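Hand-Held Grippers at the Clulen Workshop: Frequently Asked Questions

Last updated in August by Wubit Woldegiorgis

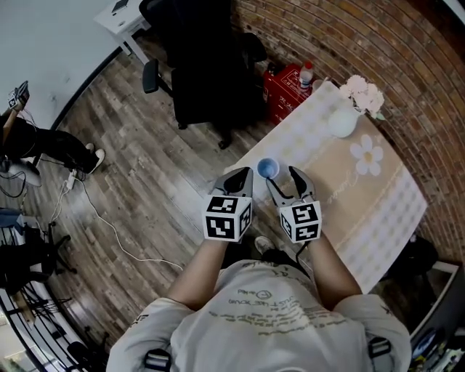 We get the same questions every time new people join the build, so the answers are collected on one page. If yours is missing, write it on the sheet by the door or ask Berhanu Sisay, who looks after the bench schedule.

What are you building?

A pair of hand-held grippers and, later on, a small arm that will use the same fingers. You hold one gripper in each hand and do an ordinary table task, such as picking up a cup. The recordings are what the arm will learn from. We call the whole project Stinuritz.

Why not build the arm first?

We tried. The first arm took all winter and we had nothing to train it with. The grippers are cheaper and can be used the same evening they are put together.

What are the black-and-white squares for?

They are fiducial markers. The software finds them in the video and works out where each gripper is and which way it is turned. They sit on a cube so that at least one face should be in view when you rotate your wrist.

Can I print my own markers?

Yes, on matte paper. Glossy paper catches the ceiling lights and the tracker drops out. Print at 100 percent scale and check the size with calipers before you glue anything. Leave the white margin around each square. Do not swap faces between cubes, because each one has its own ID in the config file.

How are the fingers made?

They are printed in flexible filament, gray at the moment. Wondimu Bogale keeps the files in the shared folder under "fingers_curved." Print them on their side. Printed upright, they split along the layers near the base.

My fingers don't close evenly. What should I check?

Start with the two screws at the pivot. If one is tighter than the other, that side lags. Then look for stringing inside the slot and trim it with a knife. If it still sticks, the slot was probably printed too tight and you need the newer file.

What objects can I use?

Start with light cups and small blocks. Plastic is best while you are learning. Please do not pick up glass with the grippers, and keep drinks off the work table.

Does the table need to be bare?

No. We want recordings on different surfaces, and a patterned tablecloth is fine. Pull it flat first, as a fold can tip a small cup over.

How many recordings do we have?

1027 at last count. Around 70 of those have tracking gaps and are in a separate folder. Do not delete them. Mihret Workneh is using them to test a fix.

How long is a session?

Two hours, with a break in the middle. Your forearms will get tired before you notice it, and tired takes are sloppy.

Can I take a gripper home?

One pair at a time may go out, for up to four days. Sign for it, and bring back the markers clean. Tape residue on a marker face means a reprint.

Is there a parts list?

Yes, pinned above the Tapia printer, with a copy in the shared folder. The spring is the only part we still order. If Musell is out of stock, ask Quyên Lã before buying a substitute. The stiffer one bends the trigger.

Where do I report a broken part?

Put it in the red tray with a note saying what you were doing when it broke, and add a line to the repair log.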